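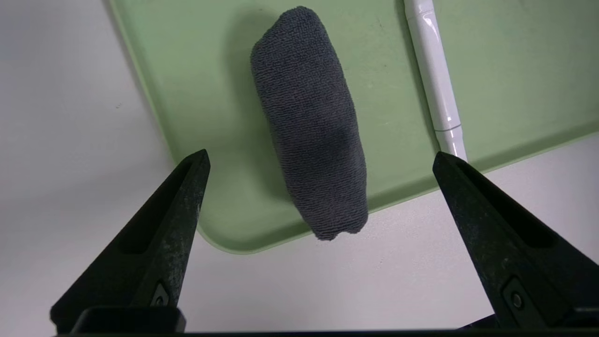
Four Hundred and Seventy-Two

By October Ebony Ormsby could roll a towel in her sleep, and on Sunday night she dreamt that she had. In the morning she cycled down to Pellon, let herself in and found Iestyn Humphreys already at the handles with his coat on.

"Guess the number," he said.

"Four hundred and something."

"472! And the grey towel hasn't been dropped since Friday."

She loved this job, she really did. You held the two handles, you squeezed, and across the table the black fingers squeezed too. Do it well and the recording went to Dindach (the big humming cupboard that did the learning). Do it badly and it went there as well, with a note saying what you'd got wrong. They needed 891 before the next training run, all of them different – towel to the left, towel on a slant, towel half unrolled, towel next to something that wasn't a towel at all.

"You always come in from the left," said Iestyn, scrolling through her morning. "Look. Every single one."

"Do I?"

"It'll think that's the law."

So she came in from the right. It felt like writing her name with the wrong hand, and the first three tries were dreadful, and the fourth was lovely – a slow slide down, fingers wide, tips either side of the roll, then the small soft give of the cloth coming back to her through the handles. She laughed out loud.

"Keep that one," she said.

"I keep all of them."

"Yes, but keep that one specially."

He typed something in the notes box. She leaned across to read it. It said: right-hand approach, operator very pleased.

She set the green tray straight, then thought better of it and turned it crooked. She rolled the towel a bit fatter at one end. Somewhere in the cupboard a fan sped up.

"473," said Iestyn, and she took hold of the handles.

Comments (3)

parry_w
Loved this. I did a winter of the same thing with socks and I still pair them from the left.

Meretti
"operator very pleased" made my whole lunch break. More Ebony please!

tinlid
Is there a part two where they get to 891? I want to know what Dindach does with the fat-ended one.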